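Clarnevton Book Swap: Your Questions

How does the swap work?
Bring some books, take some books, and stay for a chat if you have the time! We don't keep score, so if you bring 2 and fall in love with 7, please take all 7 home with you.

When can I drop things off?
Any morning in June, at the side door on Drenwood Lane. Ring the bell and give us a minute, as the sorting room is at the far end of the hall and Serpil is usually up a stepladder.

Which books can you take?
Novels, cookbooks, picture books, travel guides, poetry, nearly anything that somebody might enjoy on a rainy afternoon. We do say no to encyclopedias (we still have a full set from last year, if you'd like it) and to anything with mildew, because the smell spreads to its neighbors.

Does it matter if the pages are a bit worn?
Not a bit. Smudges along the page edges and a few curled sheets are fine with us, and a thick old book that no longer closes flat is often the one people pick up first. If pages have come away completely, tuck them in where they belong and tell Ljubica Kolev, who does our mending.

How should I pack them?
A plastic basket or a small, sturdy box is perfect. Stand the big ones upright and don't squeeze them in too tightly, so they can be lifted out without bending the covers. Please keep it light enough to carry comfortably! 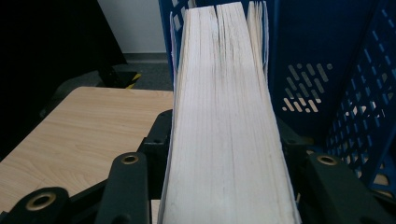
Can I have my basket back?
Of course. Put your name on a piece of tape on the bottom and we'll leave it by the side door for you.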